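Wednesday, December 4, 2024
Notebook, textiles bench – winter outerwear, folding and packing

Carried on with puffer jackets today. Coats with a flat lining were finished last week and I don't plan to go back to them unless the Dranness order changes.

Goal is still one fold that works for every quilted jacket on the list, goes into the medium Tevora bag, and comes out again in January without hard creases. So far no single fold does all of that.

Fold A (sleeves in, thirds, then roll from the hem). Makes the smallest bundle. The roll holds only if you keep a hand on it or tuck it into the hood, and then the hood lining takes all the strain. Fine for the thin jackets. On the thick ones the roll opens while you reach for the bag.

Fold B (sleeves in, half lengthwise, half again, hood last). Bigger bundle, but it sits still. Air is the problem. Press from the hem up toward the collar, slowly, and leave the zipper open the last 2 inches or it balloons. Pressing from the collar down just moves the air into the hem and you start over.

Fold C (sleeves crossed at the back) I tried on the first few and dropped. Lump in the middle, bag won't close flat.

Timed B over 13 folds. Slowest were the first ones after lunch, when I was still zipping all the way up. Pitkänen sheet says to rest each bundle under the board for 20 seconds before bagging. Did that for all of them and will keep doing it, though I can't say yet that it makes a difference.

The hood is where most of the fuss is. If it goes down first, everything after it slides. If it goes down last, it needs to lie flat over the body with the opening turned to one side, and the padding in it doesn't want to lie flat.
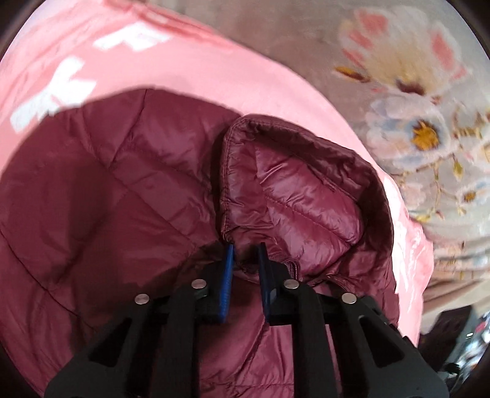 Smoothing along the seams works better than across them. Across, the padding bunches up against the next line of stitching and you get a ridge. On glossy fabric the ridges are easy to spot because they catch the light, so check those from the side before closing the bag. Matte ones need a hand run over them.

Elastic edges – leave them alone. Pulling a gathered edge straight before folding does nothing, it goes back as soon as you let go.

Item 687 on the Jikstead list is down as "jacket, light" and should be "jacket, quilted". Changed it on the paper copy, still needs changing in the file.

To do:
Large Tevora bags, one pack, to compare with the medium.
Try B with the hood tucked inside the collar.
Wash the cloth for the bench, it's picking up lint.
Open one A bundle and one B bundle in January and look at the creases side by side.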